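Favitz Forum > Home and Kitchen > Cleaning and Care

Topic: Plastic cups keep smell of dish soap, what do you do?

brilka_59
Posted August 7, 2021

Hello all. We moved to Skorkumau in May and here the water is very hard. Since then all our plastic cups smell of dish soap, also when I rinse them two times. Glass is fine, plates are fine. Only the plastic is a problem. My daughter refuses to drink from them now, and I understand her, the water tastes like lemon perfume.

I use Brilerel, the yellow one, because the shop near us has only this. I tried to wash with less of it, but then the cups feel greasy. I would prefer not to throw them away, they are still good cups and we use them every day. 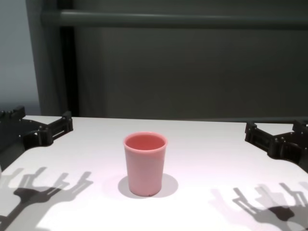
What I tried until now: vinegar overnight (the smell of soap became a smell of vinegar), baking soda paste, and leaving them on the balcony for a full day. The balcony helped a little. Is there something else, or must I accept it?

tapwater
Throw them out. Plastic takes smell and it stays there. I changed everything to steel and never looked back.

mirrow28
I don't agree with tapwater. Old scratched plastic, yes, this holds smell. But if the surface is still smooth, it is usually soap film and it can be removed. Citric acid works better than vinegar for me. One spoon in 800 ml of warm water, fill the cups to the top, wait one hour, rinse with cold. Not boiling water, some cups lose their shape.

brilka_59
Thank you mirrow28. Is it the same citric acid that they sell for the kettle?

mirrow28
Yes, the same powder. Read the packet, some descalers have other things inside and I would not drink after those.

pelle_k
The problem is the soap and not the cups. Brilerel has a very strong perfume. I had it for one winter and even my wooden spoons smelled. Try Zheng without fragrance, you can order it in the 5 liter can. It makes almost no foam, so at first you think it does not clean, but it does.

tapwater
5 liters of soap to save a few cheap cups, very logical.

pelle_k
We wash dishes every day, tapwater. The soap will be used.

oriole
Small question, do you put them away while they are still damp? I ask because we had the same trouble and I blamed the detergent for months. My husband was stacking the cups one in the other directly from the rack. The air stays closed inside and the smell becomes stronger. Now we keep them separate – open side up, on the shelf – and it is much better.

mirrow28
Open side up collects dust. I would put them open side down on a rack, so the air can come in from below.

oriole
We use them every day, so the dust has no time :)

brilka_59
Yes, we stack them. I did not think about it. I will do the citric acid tonight and leave them apart, and when the Brilerel is finished I will look for the Zheng. If the smell is still there after that, tapwater can tell me which steel cups to buy.

tapwater
Gladly. Buy the ones with double wall, the others are too cold in the hand.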